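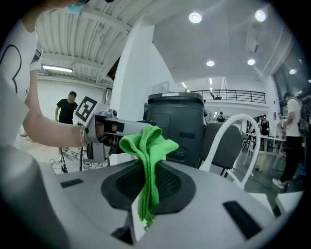 Planning software is sold on its certainty. Give it a goal, the brochure goes, and it will work out the steps. Regula Lanz has spent seven years writing the stuff for Sikement, and she is less sure than her own sales department. Her current headache is cloth. A box has the same shape from one moment to the next, so a planner can reason about where its edges will be. A green microfibre cloth, bunched at the top and hanging in a long fold over a dark mesh vent, offers no such comfort. Where does it begin? Which bit should the jaws close on?

Lumenta, the company's new planner, is meant to answer that by learning from 2000 recorded grasps instead of following rules. Lanz showed me the results from April: 115 attempts, 108 marked as successes. I asked what counted as a success. "The cloth left the surface," she said. Where it ended up was not scored.

Beat Tanner, who looks after the perception code, was blunter. His part draws an outline round the cloth and hands it on, and the planner treats that outline as fact. If it is wrong by a finger's width, the arm sets off just as confidently.

Sikement says a version that passes on its doubts is in the works. Tanner has heard that before. He would settle for a log file he can read.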